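Fewer Piles, Softer Towels: What Works in My Laundry Corner

I get asked about laundry more than anything else on this page, which is funny because for years I was terrible at it. I shrank things. I left wet loads sitting overnight. So take these as tips from a reformed slob!

Start with less detergent. My machine has a fill line on the cap and I stay well under it, maybe half. If your towels feel stiff or waxy, try a wash with no soap at all and one cup of white vinegar, then a plain rinse (never mix the vinegar with bleach, please). Mine came out so much fluffier that I did the whole closet that weekend.

Give yourself a proper folding spot. I used to fold on the bed, and then I'd get tired and push everything onto the chair. Now I use a table at hip height and bring one basket over at a time, and I don't fetch the next one until the first is put away.
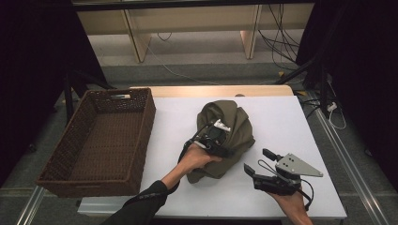 Olive-green cloth on the white tabletop, with the wicker basket alongside.

Speaking of wicker, line it if you keep knits in it. An old pillowcase slit down one side does the job, and you can throw it in with the whites. Dust your baskets with a dry paintbrush – a damp rag just pushes the lint deeper into the weave.

Spin speed matters too. I run sweatshirts and fleece at 900 and save the fastest spin for sheets and towels. Then I shake each piece hard, twice, before it goes on the rack. My rack is the big folding one from Granberg and it wobbles, but I've had it through three apartments and I'm fond of it.

Wipe the table down before you fold anything light-colored. Warm water with a drop of dish soap is plenty. For ink or dye marks I dab on rubbing alcohol with a cotton ball, after testing a corner first, and go over it again with clean water.
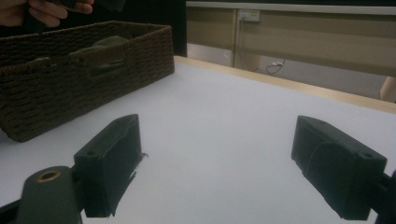
Smooth white table surface.

Now, pilling. Turn fuzzy things inside out, zip every zipper, and keep them away from jeans. I have a little fabric shaver, and I go slowly with the fabric pulled flat. Over a fold it can nip a hole (ask my gray cardigan).
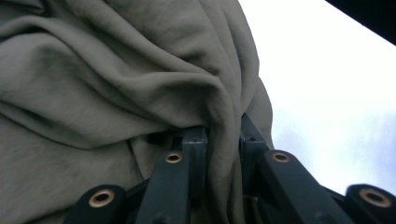 Nornton, Saturday, August 3, 2024

Adding a bit on thick fabrics, as several of you wrote in. Heavy cloth holds water in the folds long after the outside feels fine, so open it right out and flip it halfway through drying. In the dryer I set 20 minutes on low, take it out, shake it, and put it back in if the seams are still cool and clammy. Skip the fabric softener on towels, too – it coats the fibers and they stop soaking anything up. Next I want to sort out the linen closet, and I'll put my shelf measurements up when I've done it.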